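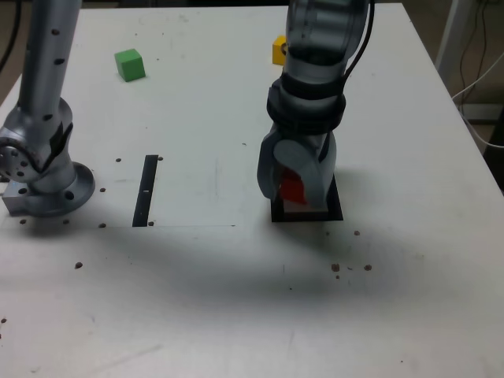
Plornoseck, May 7, 2019

Home Kitchen Laundry Garage Music & Gear Archive

6 min read

Workout playlists get all the attention. The things that play them get shoved in a damp bag next to a banana. If your earbuds have gone quiet on one side, or the garage speaker has started to buzz on every bass note, try a few household fixes before you spend money. Most of what follows I learned by doing the wrong thing first, usually in the middle of a good chorus.

Start with the quiet earbud. Nine times out of ten the left side isn't broken, it's full of you. Pull off the rubber tip and look at the mesh under a decent lamp. Hold the bud with the mesh facing down and brush it gently with a dry, soft toothbrush, so whatever comes loose falls out and doesn't go further in. A lump of poster putty pressed on and lifted straight off will take care of the rest. Don't use a pin. I used a pin, and I now own one very good right earbud.

The tips themselves can go in warm water with a drop of dish soap. Rinse them, roll them in a towel, and leave them until the next day. Foam tips are another story: wipe them with a barely damp cloth and accept that they were always going to fall apart.

Wipe the charging contacts too, both on the buds and down inside the case. Sweat dries to a greenish crust there and the buds quit charging, and then they quit during the one song that gets you up the hill. A cotton swab with a little rubbing alcohol does it. Let everything dry before you close the lid.

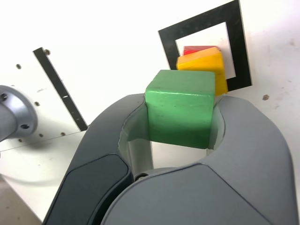 Over-ear pads need more patience. If they pop off, pop them off, and check the manual before you pull, as some are glued and will let you know by tearing. Fake leather wants a cloth with mild soap and then a second cloth with plain water. Skip the alcohol on these, which dries the surface out until it sheds little black flakes on your neck. Fabric pads can usually be washed by hand and dried flat. The tumble dryer will give you pads for a much smaller head.

Now the speaker. Mine lives on a steel shelf in the garage next to a stationary bike, and for most of a winter I believed it was blown. I had the replacement picked out. Then I set a folded dish towel under it and the buzz went away, because the buzz was a coffee can of wood screws two shelves down. Before you blame a speaker, play something with a heavy beat and walk around the room putting your hand on things. Usual suspects:

Loose screws in jars
License plates nailed to the wall
The cover on the ceiling light
Anything described as decorative

A square of old yoga mat under the speaker is a permanent fix and costs nothing if the mat has already given up on you. Cut it a finger's width smaller than the base so it doesn't show. Keep the speaker out of the corner if you can. Corners make bass louder and muddier, and a fast track ends up sounding like someone moving a dresser upstairs.

Phone holders for the bike: I've bought 2, and both let go on the same kind of song. A wide rubber band off a bunch of broccoli, looped over the phone and under the handlebar, has outlasted them. Check it for cracks now and then. In July, with the garage door shut, rubber ages like milk.
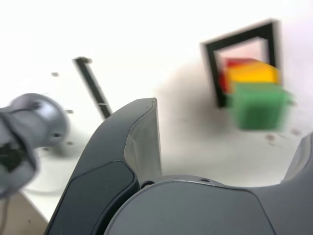

Cables fail at the ends, where they bend. Slide the spring from a dead ballpoint over the last inch of the cord and it will bend in a curve instead of a kink. Coil cords loosely and close them with a twist tie. Wrapping one tight around the player is how I got through 8 pairs of wired headphones before anybody pointed out the pattern.

Then there's the playlist, the only part of this that can't be wiped down. Mine had reached 2,423 songs, a fair number of them put there by accident while I was trying to hit pause with a wet thumb. I keep a short one for the bike now, 11 songs, slow at both ends, and I swap out whatever I caught myself skipping. Download it to the phone before you go out to the garage. The signal in there reaches as far as the lawn mower and stops.

Last item, the bag. Give the earbuds a hard case of their own. A mint tin works if the charging case fits in it, and a clean sock works if you're the sort of person who can keep track of which sock. Leave the bag unzipped overnight and take the banana out.

Next up: getting candle wax off a turntable lid.

Contact | © 2019 Gedska Home Notes | Back to top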